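Preguntas frecuentes sobre la zapatilla Vulport Tranent

En esta página hemos reunido las preguntas que más recibimos sobre la Tranent, nuestra zapatilla de entrenamiento sin cordones. Si su duda no aparece, puede escribirnos desde el formulario de contacto y le contestamos normalmente en dos días laborables.

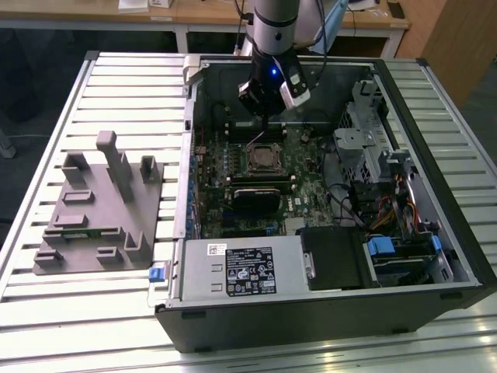
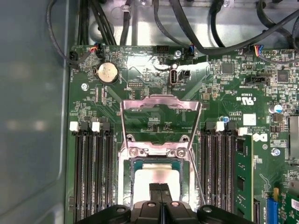
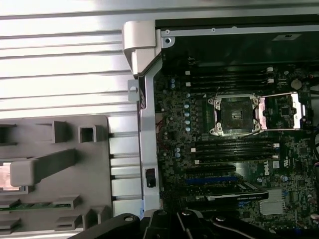 El interior de una torre de ordenador, en las dos primeras imágenes; en la tercera, una bandeja de plástico gris junto a un chasis metálico.

Modelo y tallas

¿Para qué tipo de entrenamiento sirve la Tranent?
Está pensada para el gimnasio y para clases con cambios rápidos de dirección: circuitos, saltos, trabajo con pesas ligeras. También se puede correr con ella distancias cortas, hasta tres o cuatro kilómetros. Para correr más recomendamos el modelo Kubiak, que tiene más espuma en el talón.

¿Cuánto pesa?
Un zapato en la talla 39 pesa 219 gramos. En la talla 44 son 292 gramos. Las tallas intermedias están entre estos dos valores, y la plantilla va incluida en el peso.

¿Qué talla debo elegir?
La misma que usa en sus zapatos de calle. Si tiene el empeine alto, le aconsejamos media talla más, porque la banda elástica aprieta un poco durante los primeros días. Las medias tallas existen desde la 37 hasta la 43.

¿Se adapta a un pie ancho?
La Tranent se fabrica en un solo ancho. La parte delantera es de tejido y cede bastante, pero la zona media es más firme. Los clientes con el pie muy ancho suelen estar más contentos con la Kubiak, que se vende en dos anchos.

¿Cómo se pone una zapatilla sin cordones?
Tire de la cinta del talón con una mano y de la lengüeta con la otra, y meta el pie recto. No pise la parte trasera para entrar, el refuerzo se dobla y después no recupera la forma. Con calcetín fino entra mejor – sobre todo cuando la zapatilla es nueva.

¿Puedo usar mis propias plantillas?
Sí. La plantilla original no está pegada y se saca fácilmente. Si la suya es más gruesa de cinco milímetros, pruebe primero en casa, sin salir a la calle, para poder hacer el cambio en caso de necesidad.

Uso y cuidado

¿Se puede lavar en la lavadora?
No lo recomendamos. Lávela a mano con agua tibia y un jabón suave, y use un cepillo blando para la suela. La banda elástica pierde fuerza con el calor, por eso tampoco conviene la secadora ni el radiador.

¿Es impermeable?
No. El tejido deja pasar el aire y también el agua. Con lluvia débil no pasa nada, pero no es una zapatilla para el invierno en exterior.

¿Cuánto tiempo dura la suela?
Depende del suelo y de la persona. Elsa Kvam, responsable de pruebas en nuestro taller de Vekcombe, llevó un par durante 136 sesiones de gimnasio antes de ver el dibujo gastado en la punta. Sobre asfalto el desgaste es más rápido.

¿La banda elástica se puede cambiar?
Sí, como reparación en el taller. Hay que enviar los dos zapatos, aunque solo uno tenga el problema, para que la tensión quede igual. El precio lo confirmamos después de ver el par.

Pedidos y devoluciones

¿Dónde puedo probarla antes de comprar?
En la tienda de Vekcombe, abierta hasta las 19:00. En la tienda tenemos todas las tallas enteras, las medias a veces hay que pedirlas.

¿Qué colores hay?
Negro, gris claro y verde oscuro. El azul se dejó de fabricar y quedan solamente algunas tallas pequeñas. En octubre llegará un color nuevo, que todavía no podemos enseñar.

¿Puedo devolver unas zapatillas usadas?
Tiene 30 días para devolverlas si las ha probado solo en interior y la suela está limpia. Si aparece un defecto de fabricación después de este plazo, envíenos dos fotos y el número de pedido – lo revisamos como garantía.

¿Dónde encuentro el número de referencia?
En la etiqueta cosida debajo de la lengüeta. Todas las Tranent empiezan con 767, seguido de una letra para el color y de la talla. En la caja está el mismo número, en el lado corto.

¿Hay modelo para niños?
De momento no. La talla más pequeña es la 36.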